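Drikby is a small company that repairs and resells office computers. Zoia Savchuk and Dinesh Vashisht started it 15 years ago in a former shoe store, and we now have 2 locations.

## What we do

We buy used machines from offices, wipe the drives and sell the computers with a one-year warranty. Last year we sold 3,369 of them, mostly to schools and small firms – plus a few to walk-in customers. Qianru Lu handles school orders.

Boards and cases are also sold separately. Ask at the counter. 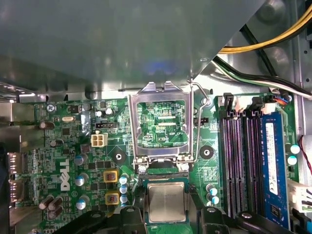
## Visiting

Both shops open at 9 a.m. Parking is behind the building.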